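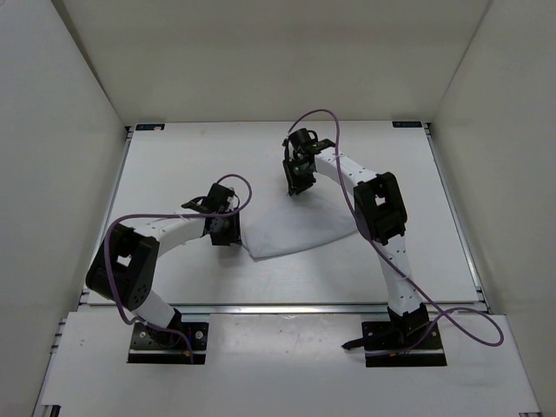

Home & Linen | Reviews

Hametti plain white cloth, two-pack

I've become a bit of a bore about cloths. My old ones came from a bargain bin in Bresbridge and had all gone ragged at the edges, so when Kenduto put the Hametti on sale in November I grabbed a two-pack, and then went back on the Friday for another (no regrets!).

What I love is how plain it is. No print, no label, no cute lettering, just white, with a touch of grey where it folds over on itself. My favourite bit is the seam band with its two rows of small white stitches running along together. I've pulled at mine more than I should have and not a thread has come up.

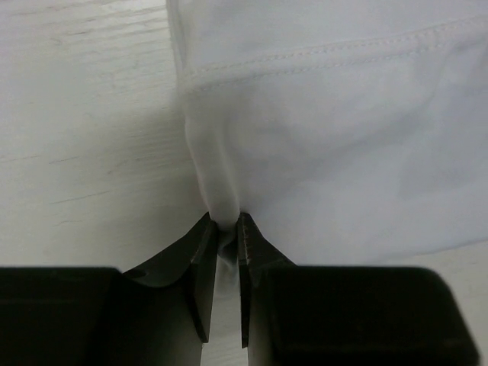

It does crease, mind you, and mostly next to the stitching, so if you like a crisp stack in the cupboard you'll want to give that part a good smooth with your hand before you fold. I fold mine in half twice and leave it there, and they sit beautifully. The colour has stayed bright through the wash too, even the time I forgot and did them with the tea towels.

I'd had a Van Hecke one before, a lovely thing but dearer, and I was always saving it for best. These I use every single day. I'd like to see a bigger size next, and I'll be first in line if they make one.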